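Wrist cam day on the Drandmont cell, a short thread

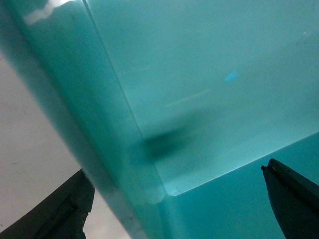
Photo: Adelmo Rizzi, 2018-11-12

1/ Teal bin, black fingers on both sides of it, and you can sort of see a dark smudge through the plastic. I love this view!

2/ See-through bins drive our vision setup nuts, so this week I dropped the exposure and retaught the approach — slower for the last bit, wrist tilted more.

3/ Kamil Hrnčiar swapped 2 finger pads while I was in there (we do that every 1000 cycles, and we were way past it, oops).

4/ Then wipe the lens, re-zero the gripper, run 4 dry picks at low speed. Counter says 2762 now. Next up is the cable clamp, it keeps creeping down the wrist.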